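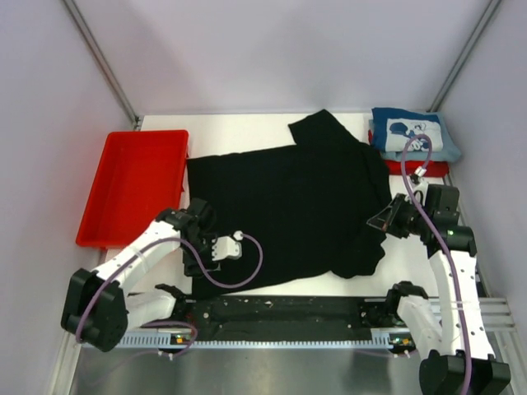

Nkrumah Frimpong wrote in to ask whether you really have to fold T-shirts at all, or whether you can just roll them up and be done with it. Great question, and I get it so often that it goes first!

Can I roll instead of fold?
Sure you can. I roll for suitcases and fold for shelves. A rolled shirt on a shelf wanders off and unrolls itself the minute you grab the one next to it (mine do, anyway).

How do you start with a rumpled shirt?
Lay it out flat, then pull the sleeves out to the sides and smooth from the collar down to the hem. I spend more time on this bit than on the folding. Black shirts show every crease and every speck of lint, so I go over those with my hand twice.

Then what?
Sides in toward the middle, sleeves back on themselves, bottom up to the collar, and once more if your shelf is narrow. Turn it over so the front is on top.

What about shirts with a big print?
Fold so the picture ends up showing. I love this for kids' clothes, because they can find the one with their favorite character without digging! If the print feels tacky, let the shirt cool before you stack anything on it.

How high can a stack go?
I stop at 7 shirts. Past that it leans, and whatever is at the bottom never gets worn again.

Do I need a folding board?
Nope. I had a Vurley one for a while and it was fun, but it lives behind the dryer now. A clear table does the job.

Where do you put the finished ones?
Straight onto the corner of the table, then off to the bedroom in one trip. I like a shallow tray for socks and other little stuff, and any color will do.

Do you fold right out of the dryer?
I try to! In February, with all the sweatshirts, I'm usually a load behind. Jersey shirts don't mind waiting overnight, but linen does, so do the linen first.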